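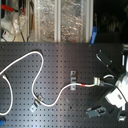
Chapter 4
A Cable Is Not a Brick

In the last chapter your arm picked up a block, carried it across the board and put it down again. That is a lovely moment, and I hope you made a cup of tea and watched it a few more times. Now we give it something much harder to handle, and much more fun.

A block stays the shape it was when you found it. A cable doesn't. Push one end and the middle bulges; lift the middle and both ends creep inwards. Two cables cut from the same reel will lie differently, and the same cable will lie differently after lunch. The arm has to guide one end to the right spot while the rest does more or less as it pleases - and that is why I think cable work is the best teacher a home builder can have.

The build in this chapter grew up at Fostton, a shared workshop where bench space is booked by the evening and everything has to be set up again from scratch. It suits a spare room just as well. You will need:

The arm and gripper from Chapter 3
A flat base with a regular grid of threaded holes
A long, fairly soft cable, in a colour that stands out from the base
Two small metal brackets to guide it
A small upright mount for the far end
A strip of coloured tape, if your cable has no mark near its end

Why two brackets?

Left to itself, a long cable has far too many ways to lie. Each bracket takes some of that freedom away. Screw one near the middle of the base and the other lower down and to the left, then lay the cable in a wide, lazy curve between them. Don't pull it tight! The slack is what lets the end move when the gripper asks it to. A sharp bend acts like a spring, and you will feel it fighting you at the connector.
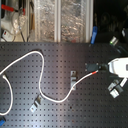 Figure 4.1 The cable runs past both brackets and climbs to the black mount, with the gripper close to the connector.

The red-orange band in Figure 4.1 is the sort of mark we shall use a great deal. Our program, Pristell, looks for a patch of colour near the end of the cable and works out from there where the tip must be. It is a simple trick and it saves hours of fiddling.

Keep a notebook from the very first run. Mine for this build, the Namwood book, has 527 attempts in it, and the failures are far better reading than the successes. Write down where the gripper closed, how the cable lay and what you changed.

By the end of the chapter you will be able to:

set out a cable path and repeat it from one session to the next
find the cable's end by its coloured mark
bring the gripper in slowly over the last 12 mm
tell a poor grip from a poor approach

We begin in Section 4.1 with the base and the brackets. Leave the arm switched off for now and have your screwdriver handy.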